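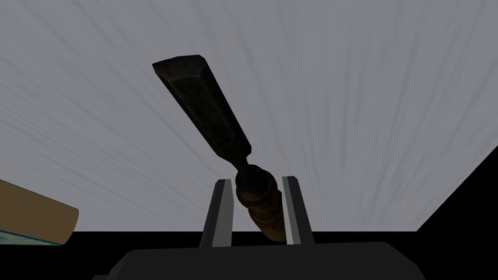 Trotano Listeners' Forum
Board: Live Recordings and Official Releases
Topic: Track list for the Metis concert set

archive_desk
Posted January 7, 2024
Members are advised that Huren Records has confirmed the Metis set for release on vinyl and CD. The recording comes from the second night at Nogueira Hall. The vinyl edition is limited to 400 copies, of which 300 are reserved for registered members. Please keep all discussion of the track list in this topic. Requests to trade copies belong on the Exchange board.

sidetwo
Thank you for the notice. I must object to the choice of night. The first night included the full acoustic section and the spoken introduction on hunger relief. Both are missing from the published list. A record of a benefit concert should include the remarks made on behalf of the cause.

northbalcony
I attended both nights and respectfully disagree. The sound on the first night was poor from the opening song, and the vocals could hardly be heard upstairs. The second night is the better performance.

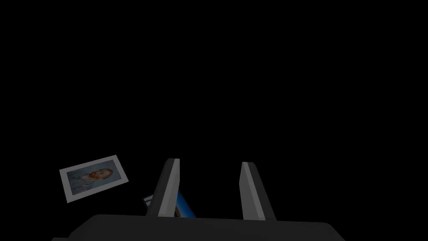

Two gripper fingers against a black background.

sidetwo
Sound quality is a fair point with regard to the songs. It does not explain leaving out a short speech, which could have been placed at the end of the last side.

archive_desk
The label informs us that each side of the vinyl is already close to its limit. A written transcript of the remarks will be printed in the booklet for both editions.

quietchorus
Will members who joined in December be eligible for the reserved copies? My member number is 2397.

archive_desk
Yes. All memberships active on the date of this notice qualify. Orders must be placed within 30 days, and the limit is one copy per member.

northbalcony
I would support a download of the first night's acoustic section, if the tapes allow it.

sidetwo
On that we agree. I have written to the label with the same request and will post any reply I receive.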